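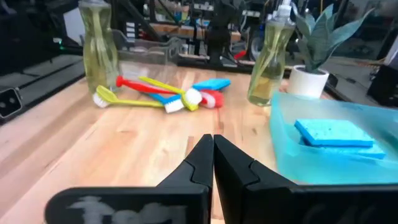

Tiago Marinho told me, in our very first interview, that a dish brush is never put away, it is only put down. I wrote that on a sticky note and it more or less became this section, so thank you, Tiago!

4.2 Where the brushes end up

We had asked our 60 households in Skolulcombe to keep a sink diary, and I went in expecting to write mostly about dishes. What I got was page after page about the tools -- who bought the second yellow brush, why the sponge lives behind the soap, whether a red handle means "pans only" (in one house it did, and there had been words about it). People are so attached to their systems! And almost every system I read about had a pile in it somewhere, handles crossed, bristles pointing every which way.

I started calling this the resting heap. In the Coten diaries, which we collected a bit later using the same forms, 40 entries mention a heap like that, and most of them mention it fondly. Figure 3 has brushes, sponges and dish soap together on one light wooden tabletop.

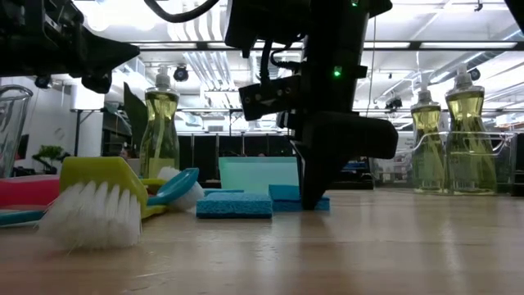
Figure 3. Cleaning supplies on a table, with blue sponges, brushes and bottles of yellow-green dish soap.

Sponges got treated very differently from brushes. A brush could lie anywhere and still be "in its place," but a sponge had to be flat, or standing, or on its own side of the sink, and people corrected each other over it. I had one diary keeper cross out "on the counter" and write "BESIDE the soap" in capitals -- I love that page. Ait Brahim's older study of shared kitchens found the same fussiness, only there it was about dish towels.

I haven't sorted out yet what soap bottles are doing in all this. They seem to work as a sort of fence post, the thing everything else is described as being next to, and I come back to them in Section 4.3.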